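Kurek Carry-On Backpack
by Stidix
Item no. 966

Home > Luggage > Carry-on > Backpacks

In stock. Ships from our Ilier warehouse.

The Kurek is a soft carry-on for short trips with a full schedule. It opens flat like a suitcase, has backpack straps that tuck away behind a panel, and stands up by itself when it is packed. We designed it for people who change hotels every night or two and don't want to unpack each time.

The main compartment has one divider, with a zipped mesh pocket on each side. Most people put clothes on the deep side and shoes and toiletries on the other. The laptop sleeve is separate and opens from the top, so you can get to it in a security line without unzipping the rest of the bag.

Details

Compartments: 2, plus laptop sleeve
Pockets: eight, inside and out
Outer fabric: coated polyester, charcoal or dark green
Zippers: lockable on the main compartment (lock not included)
Straps: padded, stowable, with removable chest strap
Handles: top and side
Care: wipe with a damp cloth. Do not machine wash.

Changes to this version

The side handle is now stitched through to the frame sheet. On the first version it was only sewn to the outer panel, and a few pulled loose. If you have one of those, write to us and we will repair it at no charge. The bottle pocket is also deeper, after Thijs Goossens in our workshop lost the same bottle on two train rides.

The water resistance has not changed. The coating will handle a walk from the bus stop in the rain, but the zippers are not sealed, so use the rain cover for anything longer.

Sizing

Airlines set their own limits and change them often. Check with yours before you buy, and measure the bag packed. The front pocket sticks out when it is full – leave it empty if your airline is strict.

Sold separately

Zilo rain cover
Zilo packing cubes, set of 2
Replacement chest strap

Returns

Unused bags can be returned with the tags on. Orders over $200 ship free, and so do returns on those orders. Dark green is out of stock until August.
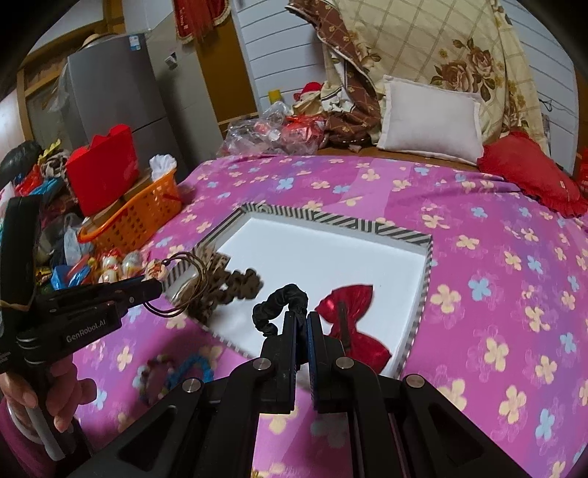

The upper mesh pocket is the best place for small items, as it stays closed when the bag is lying open. Wanda Stępień, who tests our bags on her own trips, gathers hers in an open box on the bed before she packs. A white one with a striped rim is easy to see into, and things like a black scrunchie or a pair of thin bangles with a bead charm can go from there into the pocket last. The pocket has a light-colored lining and a full-width zipper.

Page updated May 18, 2019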